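Kondilo hand-held gripper set: README and data card

Kept by the robotics club. Last touched in July, before the summer break. 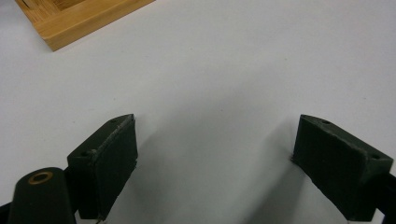
Kondilo is our club's second try at a demonstration set, and I'm much happier with it than I was with the first. We collect short clips of everyday tabletop jobs using a gripper you hold in your own hand, with the camera riding along on top of the tool. Then we train small policies on the clips and see how badly they do on the club arm (pretty badly, at first, but we're getting there!). Most of what you'll look at if you open the set is white table, two dark fingers coming in from the bottom, and whatever the task needs sitting farther off, like the corner of the wooden tray up at the top left. I like that view a lot. The fingers are nearly black against a pale surface, so you can tell at a glance how far open they are, and so can a tiny network that we trained on a laptop overnight.

What's in the set

There are 237 episodes in this release. An episode is one person doing one job once, from open fingers to open fingers. If somebody fumbled and started over, we kept the fumble as part of the same episode and tagged it. I went back and forth on that for weeks. In the end I figured a policy that has watched people recover from a bad grab might learn to do it too, and anyone who disagrees can filter on the tag and throw them out.

There are 12 tasks. They're all small and kind of boring on purpose: put a thing on the tray, take a thing off the tray, slide the tray toward you, line a block up with another block, that sort of stuff. The full list is in tasks.txt along with the exact sentence we read out loud before each one. Please use those sentences if you add episodes. We let people make up their own wording in the first set and ended up with "stick it over there kinda" as a language label, which did nobody's training run any favors.

Each episode folder holds:

video.mp4, the view from the gripper
pose.csv, position and rotation of the tool over time
grip.csv, how far apart the fingers are
note.txt, the task sentence, the tags, and anything odd the person wanted to mention

The notes are optional and a lot of them are blank. Some are great, though. Read the ones for the block tasks if you want to know why that task has so many fumble tags.

The gripper

We call the tool Jovlow. It has two fingers that close toward each other when you squeeze the handle. The fingers are wedge shaped and come to a point, with a flat pad on the inside face where the gripping happens. The points were my idea and I'll defend them. They let you get under the lip of something flat without tipping your whole wrist over, and they give you an easy thing to aim with on video.

The pads wear out. That's normal, and you should expect the edges to get scuffed after a lot of use. Look them over before a session and swap them when an edge starts to lift. Spare pads live in the drawer under the printer, in the bag marked Jovlow, and the print files are in the hardware folder if the bag is empty (if you take the last pair, print more, please, I'm begging).

The fingers screw on. Snug them by hand with the short driver and stop there. We had a finger work itself sideways halfway through a session once, and every grip reading after that was off by just enough to be useless. We dropped the whole afternoon from the release. Now we do a close-all-the-way check at the start and the end, and if the two readings don't match, the session gets pulled.

How to run a session

Plan on two people. One holds the gripper, the other reads the task sentence, resets the table and runs the laptop. You can do it alone, but you'll get tired and your resets will get sloppy.

1. Wipe the table. Smudges are fine, crumbs are not.
2. Turn on the overhead lights and close the blinds on the window side.
3. Open the Tiedemann recorder and wait for the green dot.
4. Do the close-all-the-way check and save it.
5. Put the tray and the objects where the reset card says, give or take a hand's width. We want some variety.
6. Read the sentence, press record, do the job, open the fingers, press stop.
7. Tag it right away. You will not remember later. I never do.
8. Do the closing check again when you're done.

Tiedemann is our own recorder script, by the way, written over one winter by a bunch of us who had never touched video code before. It has 2 known bugs. It won't start if the laptop is running off battery, and it names the first episode of every session "session" with no number. Rename that one by hand before you upload or the loader will skip it without saying a word.

How we split it

The split is by session and never by episode. Clips from the same sitting look nearly the same (same light, same table, same person's habits), and if you put some in train and some in test, your numbers come out beautiful and mean nothing. We learned this after making a very proud poster. The lists are in train.txt and test.txt. Leave them alone if you want to compare with our results on the Ilance board.

Ilance is the little contest we run inside the club each spring. Everybody gets the same set and the same hour on the arm, and whoever finishes the most tasks picks the pizza. Rules are in ilance_rules.txt. You can use any model you like as long as it runs on the club machine, and you can pretrain on whatever you want as long as you tell the rest of us what it was.

Stuff to know before you train on it

Everything was shot on one white table in one room. A policy trained only on Kondilo will very likely fall apart on a dark desk, and ours did when we tried the black bench next door. Random color changes helped a bit. A real second table would help more, and that's at the top of my wish list.

Shadows move with the tool. The fingers throw soft gray shadows onto the table and those stretch and shift as your hand comes down, so please don't crop them away. We did some tests with the bottom strip of the video masked out and the model got worse at knowing when to close. My guess is that it was using the shadows to judge height, but I haven't proved it, and I'd love for somebody to take that on as a semester project.

Almost everyone who recorded is right-handed. Lefties come at the tray from the other side and it really shows in the pose files. If you're left-handed and reading this, come find us, you get first pick of tasks.

The pose tracking drifts when you move fast. Slow down near the edges of the table and it behaves. Episodes where the drift was bad have the tag "drift", and the loader leaves them out unless you ask for them.

No faces and no voices. The recorder doesn't save sound at all, and we checked every clip before sharing it. If we missed something, tell us which episode and we'll pull it that same day.

Loading it

Run load.py with the path to the folder. It gives you a list of episodes, each with its video, poses, grip readings and task sentence lined up in time. Pass --keep-drift to get the drifty ones and --no-fumbles to drop the fumbles. There's a notebook called start_here that plots one episode from beginning to end, and I'd go through that before writing any code of your own. It takes a few minutes and it'll show you what a normal grip curve looks like, so you'll spot a broken one later.

Adding your own episodes

Yes, please do! Record a session, run check.py on the folder, fix whatever it yells about, and drop it in the incoming folder. One of us will watch the clips and merge them. If you want to add a new task, write the sentence first and try it a few times yourself to be sure a person can do it with Jovlow at all. Turning pages, for the record, has been tried. The pads are too thick.

Using it outside the club

Go ahead for classwork, other clubs, or your own messing around. Say where it came from and keep this file with the data. If you get something working, send us a clip, we'll put it up on the shop TV. Questions go in the issues list, and I check it most evenings after practice.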